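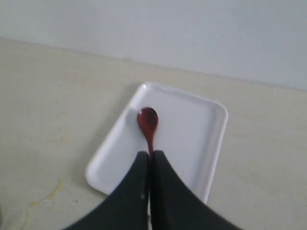 The Slow Pot Comes Back to Prambridge

2020-03-19

Porridge for dinner. Say that to most people in Prambridge a couple of years ago and they'd have pictured illness, or a boarding school. Now there's a line at Mendar, the grain shop by the bus depot, and it isn't for bread.

Millet, mostly. Also barley, buckwheat, coarse cornmeal, a cracked wheat that comes in brown paper and goes stale if you look at it wrong. Mendar keeps 40 bins along the back wall. Scoop, bag, weigh, pay. Some of the labels are handwritten and one of them has been wrong since I started shopping there – it says rye and it's spelt – and the regulars just know.

I went in for a story on small shops and came out with a bag of millet and no idea what to do with it. So this is a different story.

A poor man's dinner, then a bird's

Every grain has had its turn at being looked down on. Millet got the worst of it. In this part of the world it went from field to feeder, and for a long stretch if you saw it in a store it was on the shelf with the parakeet toys. Elsewhere it never left the table. Flatbreads, stews, beer, thick porridge eaten by hand. Whole kitchens built on it, and here we were giving it to finches.

Old Prambridge did eat grain porridge, plenty of it. The town's church cookbooks are full of mush, which is a terrible word and probably did more damage than anything. Cornmeal mush, fried mush, mush with drippings. Cold mush, sliced. Then boxed cereal came along and mush was for people who couldn't afford the box.

I asked at Mendar what changed. A shrug, mostly. People got tired of paying for small packets. People got told to eat more fiber. Then the Arboleda opened across the street with 9 tables and put a bowl of millet on the menu with roast squash and a soft egg, and that was it, really. You could smell toasted grain from the sidewalk.

What the spoon is for

The Arboleda's kitchen is tiny. Two burners for grain, the rest for everything else. A cook there let me stand in the corner through a lunch service as long as I didn't talk during the rush. I talked during the rush. I was moved to a different corner.

The method, as far as I could write it down with a wet notebook: dry pot, medium heat, grain in, keep it moving until it smells like popcorn. Then water or stock, salt, lid, low. Walk away. Come back. The ratio is 2 of liquid to one of millet if you want it to stand up on its own, more if you want it loose. Stir it a lot for creamy, leave it alone for fluffy. People mess it up by doing something in between.

And a wooden spoon, always. This was the firmest opinion in the building. Metal scrapes, silicone flexes, wood tells you what's happening on the bottom of the pot. A good spoon will catch on the grain just before it sticks and you feel it in your wrist. I didn't beleive this until I tried it. 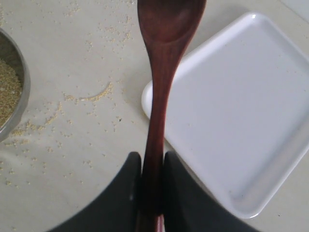
Polished wood, narrow in the handle, with a shallow bowl.

Hardwood is best, they said. Tight grain, oiled now and then, never the dishwasher. Buy one you like holding. The cook's own had gone flat along one side from years of scraping in the same direction, left to right, and a new hire had once thrown it out thinking it was broken. It was retrieved. Words were had.

The price of a bowl

Let's talk money, because that's what the line at Mendar is about, whatever people say about fiber. A bag of plain millet costs less than a fancy coffee and feeds a household for days. It stores well if you keep it dry and cool and get through it before the oils turn. Smell it first. Dusty is fine. Bitter, throw it out.

The snag is supply. The growers who sell to Mendar are small, and planting waits for warm ground, which here means May in a decent year. One of the farms, Hirura, put 1300 acres into sorghum and buckwheat and only then got persuaded to try a strip of millet along the creek. Birds had a share of it. The rest sold out before Christmas, no advertising, just a card in the window.

More going in this spring, if the creek behaves.
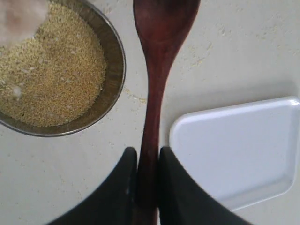 Keeping grain at home

A few things picked up along the way, no particular order.

Jars beat bags. Moths get into bags. If you've ever had pantry moths you've already stopped reading and gone to check.

Rinse millet, then drain it properly, a fine sieve, or you'll be picking it out of the sink drain all week. Toast after rinsing, it just takes a little longer.

Measure everything into bowls before the heat goes on. Sounds fussy. But toasted grain goes to burnt grain in the time it takes to find the salt.

Leftovers set hard overnight. Good news. Slice, fry in butter, call it anything but mush.

Feeding it to children

The hard sell. Kids who'll eat sand at the beach won't eat something that looks like it. The Arboleda does a small bowl with honey and stewed apple and says nothing about what it is, and it comes back empty more often then not. My own household took longer. We went through a phase of

"is it birdseed" and a phase of only eating it out of one particular cup, and a stuffed animal had to be served first,

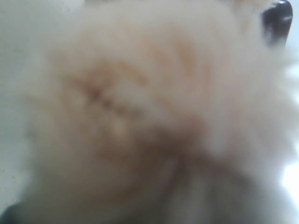 and given a napkin, and asked if it wanted seconds. Fine. Whatever works. By the end of the month the pot was getting scraped and there were complaints when it was pasta.

What helped most was letting them stir. Low heat, a chair at the stove, me hovering. A kid who has stood over a pot and listened to it go plop will at least taste it. Cinnamon helps. So does cheese, though not in the same bowl, please, we tried.

Mendar opens early and the millet bin goes first. Bring your own bags. And if you want rye, it's the bin marked barley, second from the door.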